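Dye notebook, June, Sunday

10:40. Wool bath no. 17, repeat of the green from last week. Target is a bright yellow-green on Sileria base, worsted, scoured. Overnight soak in plain water, squeezed out, not spun.

Stock: yellow at 1%, blue at 1%. Dry fiber weight 300 g. Bath volume made up to 2000 ml in the small pot so the ratio is under 7:1. That is tight and I would not go lower. Bath 16 was run in the same pot and came out streaky at the skein ties. Ties loosened to figure eights this time.

11:05. Acid in at the start, half the usual amount. Rest to go in after the hold. Nelu Roman thinks the blue strikes first if all the acid is in early, and the bath 16 skeins support that: blue at the outside of the loops, yellow further in.

11:50. At temperature. Hot plate overshoots by a few degrees and then sits. Turned skeins every five minutes with the glass rod. Second acid addition at 12:10. Bath nearly clear at 12:35. Left to cool in the pot.

Water: Wurkville tap, not softened. Alasdair Halliday ran the same recipe on Kassab well water and got a duller shade. Iron is the likely cause but he has not tested for it. Ask him for a liter.

Rinse ran clear on the second change. No soap used.

Rub test, dry: nothing on the white cotton. Rub test, wet: faint yellow. Repeat after a proper wash before writing this down as a pass.
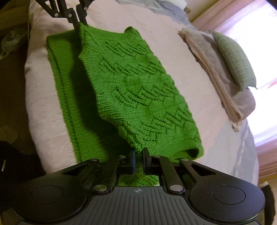
Bright grass green, knitted. Plain stockinette and purl-ridge texture.

Ridges throw shadow and shift the apparent depth, so compare against plain areas only. Knit a flat stockinette square from 17 before judging.

To do: label skeins, weigh dry, top up yellow stock. Shade card 584 is missing from the Vikidbridge binder.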